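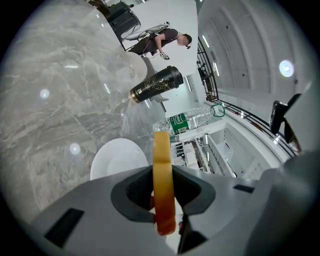 朝食の盛り付けが自動になったら、今の担当者の勤務時間は減りますか。

4月の勤務表では、担当者全員の時間数を今と同じにします。5月より後のことはまだ決まっていませんので、次の会議でもう一度話します。

## ジョルサイド朝食部門 定例会議 議事録

時間:14:00〜15:20
場所:ベラール棟 2階 小会議室
出席:モンセラット・モンテス(司会)、ファウスティーノ・アギーレ、リゴベルト・ビジャセニョール、ボリス・ベリシャ
欠席:ジャド・ハダディン(事前に書面で意見あり)
記録:ベリシャ

最初の質問と回答は、アギーレさんが会議の始まる前に出したものです。大事な内容ですので、議事録の一番上に置くように、とモンテスさんから指示がありました。

### 1. 前回の確認

前回の議事録に訂正が一つあります。「パンの工程は全部自動にする」と書きましたが、正しくは「パンを皿に置く工程を自動にする」です。パンを切る工程と焼く工程は、これからも人が行います。記録者の聞き間違いでした。お詫びします。

### 2. 動作記録の進み具合

ビジャセニョールさんの報告です。手持ちグリッパーによる動作の記録は、目標の3,000件に対して3,031件になりました。ただし、このうち515件は、つかむ前の動作が短すぎるという理由で、ゾットサイドから確認の依頼が来ています。確認の結果によっては、目標の数を下回ります。追加の記録が必要かどうかは、その後で判断します。

アギーレさんから、「短すぎる」の基準を先に教えてほしいという意見がありました。現場の人は速く置くことに慣れていて、ゆっくり動かすほうが難しいそうです。ビジャセニョールさんがゾットサイドに基準を書面でもらいます。

### 3. パンの工程 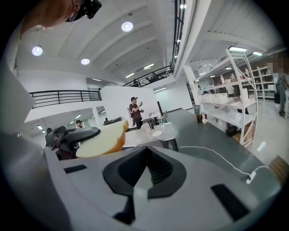 パンの工程で一番長く話したのは、誰が「きれいな置き方」を決めるかという点です。ゾットサイドの案では、パンが皿の中に入っていれば成功と数えます。アギーレさんはこの案に反対しました。お客様に出す皿では、耳の向きがそろっていて、表面に挟んだ跡がないことも必要だという意見です。グリッパーで食パンを斜めに挟む持ち方は、横から押さえるため、力が強いと白い部分がへこむ心配があります。テーブルの手前側に小さい皿を置く並べ方についても、実際の朝食の配置と合っているかどうか、アギーレさんが確認することになりました。

モンテスさんのまとめでは、成功の基準は現場の担当者が書き、ゾットサイドはそれを読んで、できることとできないことを返事します。今までは順番が逆でした。

ハダディンさんの書面の意見も読みました。

> 私は盛り付けを長くやってきました。機械に教える仕事は嫌いではありません。でも、教え終わった後に自分が何をするのか、まだ聞いていません。それを聞いてから続けたいです。

この意見に対して、モンテスさんは、仕事の内容を一人ずつ書いた紙を用意すると答えました。時間数だけの説明では足りなかったと認めています。

### 4. 担当者の仕事の変わり方

現在の案は次の通りです。まだ決定ではありません。

| 仕事 | 今 | 変更後の案 |
|---|---|---|
| パンを焼く | 人 | 人 |
| パンを皿に置く | 人 | 機械。人が見て直す |
| 飲み物を並べる | 人 | 人 |
| 皿を下げる | 人 | 人 |
| 機械の停止と再開 | なし | 人(研修を受けた人) |

アギーレさんから二つの質問がありました。

一つ目は、機械が止まったときの責任です。忙しい時間に止まると、急に人の手で置くことになります。その日の遅れを担当者の遅れとして記録しないでほしい、という要望でした。全員が賛成しました。日報に「機械停止」の欄を作ります。

二つ目は、見て直す仕事の疲れ方です。自分で置くときは手が動いているので眠くなりませんが、見るだけの仕事は集中が続きにくいそうです。ベリシャから、見る仕事と焼く仕事を途中で交代する案を出しました。交代の間隔は、試してから決めます。

### 5. 手当

動作の記録をする人に、1時間につき400円の手当を付ける案が出ました。ビジャセニョールさんは、記録用の機器を持ち続けると手首が疲れるので、手当と別に休憩も必要だと話しました。モンテスさんは、手当は部門の予算で払えるが、休憩の追加は本社のベッテンコートの承認が必要だと説明しました。承認が出るまでは、連続の記録を一回の当番の前半だけにします。

### 6. 床と通路

テーブルの下から床を通るケーブルについて、通路の側に出ないように固定します。機器を持って歩くと足元が見えにくいです。ビジャセニョールさんが固定用のカバーを注文します。カバーが届くまで、記録をする人はケーブルをまたがない側に立ってください。

### 決まったこと

- 4月の勤務時間数は変えない
- 成功の基準は現場の担当者が先に書く
- 日報に「機械停止」の欄を作る
- 連続の記録は当番の前半だけにする

### 次回までの仕事

- モンテス:一人ずつの仕事内容の紙、休憩の承認の申請
- アギーレ:パンの置き方の基準(下書き)、皿の配置の確認
- ビジャセニョール:ゾットサイドへの問い合わせ、カバーの注文
- ベリシャ:交代表の案、この議事録をハダディンさんに渡すこと

議事録の日本語に分かりにくいところがありましたら、ベリシャまで知らせてください。直して、もう一度配ります。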